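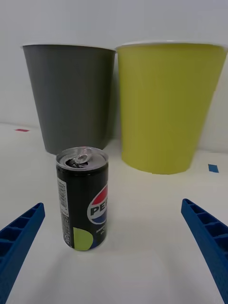 Home Browse Ask Tags House Rules Log in

What goes in which bin after an office lunch? Cups, cans, lids, all of it

Posted by Nima Ebrahimi

I work in a small office in Pretumholm and we moved into a new building in November. At the old place everything went in one dumpster and we never thought about it. The new building has three bins in the shared kitchen, blue, green and black, and the stickers on them are mostly worn off. The hauler is Rololum. I looked at their site and it has one page about house pickup and nothing I could find about offices.

After a group lunch we end up with soda cans, coffee cups, colored party cups, plastic lids, napkins, and pizza boxes with grease on the bottom. Last month our blue bin was left behind with a tag on it that said "mixed load." The tag didn't say what was wrong. The month before that we were charged 5 dollars extra on the building bill for the same thing.

What I want to know:

Do paper cups go in with paper or not? I have been told both.
Do cans have to be rinsed, and do I need to crush them?
Are greasy boxes always trash?
Who do I ask for new stickers?

I have read the thread on home recycling and most of it is about yard waste, so please don't just link me to that one.
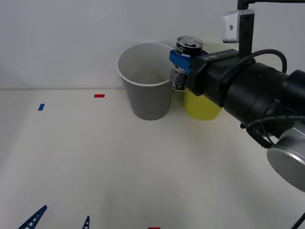 Waste and Recycling Desk
Pretumholm Community Help

Agustina Ledesma

I handle the bins for a dental office two streets over, same hauler, so this is how it works for us. Your building may have a different contract, so check with the landlord before you reprint anything.

Blue is cans, bottles and clean paper together. Green is food scraps and dirty paper. Black is whatever is left.

Paper cups go in the black bin here. Most of them have a thin plastic lining so they can hold a drink, and the plant that takes our blue bins does not pull the lining off. It feels wrong to throw a paper cup in the trash and people in my office still argue with me over it. I would bet your "mixed load" tag was cups. Ours was, both times.

Some cups are sold as compostable. Our green bin takes those only if they have the word printed on them, and the driver can refuse the bin if he sees a lot of plain ones. We stopped buying them after the price went up and went back to mugs for the staff. Visitors still get paper.

Cans: empty them, give them a quick rinse if there is a sink handy, and leave them whole. Leave the tab on. A crushed can gets flattened like cardboard and can end up on the wrong belt at the sorting plant. The thing that matters most is that they are empty. A can with two inches of soda in it will soak the paper in the same bin, and then the paper is no good. We keep a bowl in the sink for leftover drinks and pour it out at the end of lunch.

Pizza boxes: tear the lid off. The top half is normally clean and goes in blue. The greasy half goes in green. If there is cheese stuck to both halves, put the whole thing in green and don't worry about it.

Napkins go in green, even clean ones. They are too short in the fiber to be worth recycling again, or that is what I was told when I called.

Plastic lids are the annoying one. Look for the number in the triangle. We put number 5 lids in blue and the rest in black. Straws always go in black.

For stickers, call the hauler and ask for form 722. It's the request form for commercial bin labels. You fill in the account number from the building bill, so you may need your landlord to do it. Ours came in 10 days and they were free. Put them on the lid and on the front, at eye level if there is a cabinet. The ones on the lid wear off first from people's hands.
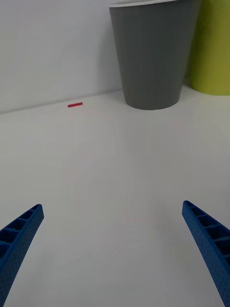
Can we put the cans in a plastic bag before they go in the blue bin?

Leave them loose. Bags get caught in the sorting equipment, and a full tied bag is usually pulled off the line and thrown away unopened. If you want a bag in the kitchen bin to keep it clean, carry it out, tip the cans into the blue bin, and use the bag again.

Wichai Sitthichai

Just throw it all in the black bin and be done with it. It all ends up in the same hole anyway. They can't charge you for a mixed load if you don't have a load.

(Edited: OK, I have been told the building has to use the blue bin or it pays a fee. I still think it's a waste of everybody's time.)

Llinos Skyrme

Agustina's answer covers most of it. I'll add a few things from running the kitchen at a company of 200 people, where we had the same tags until we changed how the room was set up.

The bins matter less than where they are. Ours were in three different corners, and people used whichever was closest. We put them side by side in one row next to the door, in the same order on every floor: blue, green, black. The tags stopped the next month. It cost nothing except an afternoon of moving a vending machine.

Second, put a sink or a bucket before the bins. If people walk past the place to pour out a drink before they get to the blue bin, they pour it out. If the sink is behind them they won't go back. We bought a bucket with a strainer top made by Stukik. Any bucket with a strainer on it would do the same job. Empty it daily or you will have flies by the second warm afternoon.

Third, a cup stack. Cups are mostly air and they fill a bin fast. We screwed a length of wide tube to the wall beside the black bin and people drop their used cups down it, one inside the other. A full tube comes out as one long stack. Our black bin used to be full by 2 in the afternoon on lunch days and now it lasts until the cleaners come in.

On signs, words did not work well for us. We taped real items to a board above each bin. A clean can, a bottle and an envelope over blue, a napkin and a tea bag over green, a cup and a straw over black. It looked like a school project but people used it. We changed the tea bag now and then.

One place I disagree with Agustina: I would not bother sorting lids by number in an office. People stand there turning the lid over looking for the triangle, give up, and drop it in blue. We tell everyone lids go in black. We lose a few good ones that way and we have had no tags.

If you buy the supplies yourself, look at what you are buying too. We used to get cups, lids, sleeves and stirrers in one kit from a shop called Do. Half of every kit went unused and got thrown out at the end of the quarter. Now we buy cups only, and keep a jar of spoons.

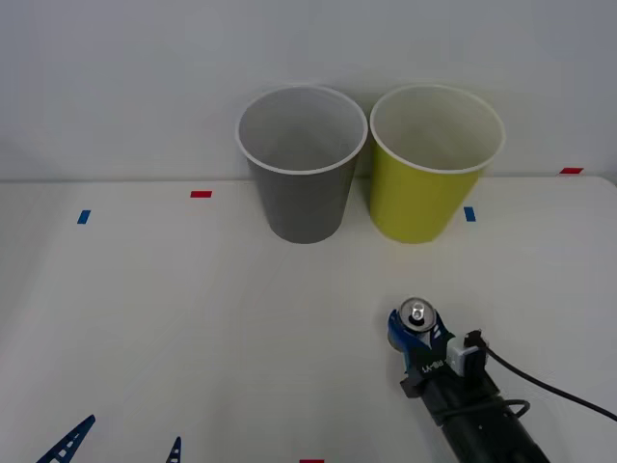 Does the color of a paper cup change which bin it goes in?

Color makes no difference. A printed or dyed cup is handled the same way as a plain white one, so go by what it is made of and whether it is marked compostable. If you can't tell, use the black bin.

Comments

Nima Ebrahimi: Thank you both, this is what I needed. It was the cups. I looked in the blue bin after lunch and there was a whole layer of them under the cans. The landlord is sending in the form.

Wanpen Khamphan: We are on the other side of town with a different hauler and our blue bin does take paper cups, so people reading this should check first. They want them rinsed and stacked, with no lids.

Agustina Ledesma: Good point, Wanpen. Everything I wrote is for Rololum accounts only.

Wichai Sitthichai: What about the foil from sandwiches?

Llinos Skyrme: Blue, if it's clean. Ball it up to the size of a fist. Small bits fall through the screens.

Wanpen Khamphan: Does anyone know if the tube for the cups can be bought somewhere? I don't have the tools to cut one.

Llinos Skyrme: Restaurant supply stores sell them as cup dispensers. Get one a size too wide for your cups and hang it upside down with the spring taken out.

Contact us | Report a post | Copyright Pretumholm Community Help | Back to top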